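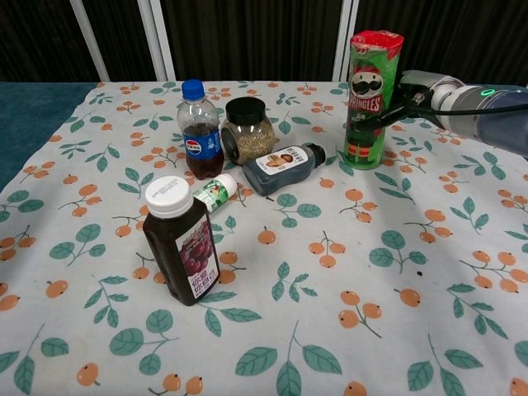

One Tusau resident wrote in to the county to say that rinsing a sauce bottle takes more water than the bottle is worth, and that the blue bin ought to take it as it is. The county has read the comment and is keeping the rule. Starting in December, bottles, jars and canisters left at the curb in Tusau and Tudose will have to be empty, or they will stay at the curb.

Junavden, the company that handles recycling for both towns, announced the change on Wednesday. It covers 1,749 households. Apartment buildings with shared dumpsters are on a separate contract and will keep their current rules until that contract is up.

The company said the problem is food and drink left inside. In a sort of 2,678 containers pulled from the fall routes, 68 percent still held enough of their contents to leak or spill when tipped. Soda bottles with a few inches left in them were common. So were squeeze bottles of sauce and jars of dry goods such as seeds, beans and rice, often thrown out with the lid screwed on tight.

Liquids are the bigger trouble. A bottle of cola that bursts in the truck soaks the paper and cardboard riding with it, and wet paper is sold at a lower price or sent to the landfill. Dry goods do less harm, but they get into the belts at the Grenutia sorting plant and have to be cleaned out by hand. The plant stopped its main line 3 times in one month for that purpose.

Under the new rules, drinks should be poured down the sink and the bottle given a quick rinse. Caps can go back on once the bottle is empty. Sauce bottles should be squeezed out and rinsed with warm water until the water runs mostly clear. Oil is the exception and should never go down the drain. It can be wiped out with a paper towel, and the towel goes in the trash.

Glass jars should be emptied into the food scrap pail, or into another container if the contents are still good. Lids come off and go in the bin separately, whether metal or plastic. Labels can stay on. Small bottles, the kind used for vitamins or single drinks, are still accepted as long as they are empty and a person can read the label without a magnifying glass. Anything smaller than that falls through the screens at the plant and belongs in the trash.
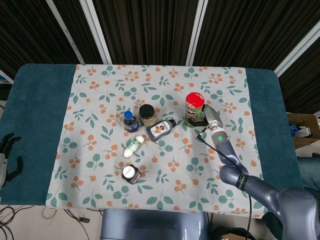 Chip cans have caused the most calls to the county office. They look like cardboard, but many are made of several materials pressed together, and the Grenutia plant does not have the equipment to separate them. For now they go in the trash with the foil seal. The plastic lid can be recycled by itself. Junavden said it is looking at a drop-off box for the cans in Tudose but has not set a date.

Residents who are not ready to throw out the food have another choice. The sharing shelf at the Tudose library takes sealed, shelf-stable items during open hours. Opened packages are not accepted, even if they are nearly full, and neither is anything in a jar that has been refilled at home without a label.

Drivers will leave a yellow tag on bins that do not meet the rules. The first tag is a warning and the bin will still be emptied. After a second tag, the bin will be left until the next pickup. There is no fine, and the county said it has no plans to add one.

A one-page guide will be mailed with the next water bill. It has a chart for the kitchen door with the common containers sorted by where they go. Copies in larger print can be picked up at the front desk of the county building in Tusau, which closes at 4:30 p.m.

Pickup days and truck routes stay the same. Broken glass is still not accepted in the blue bin and should be wrapped in newspaper and placed in the trash.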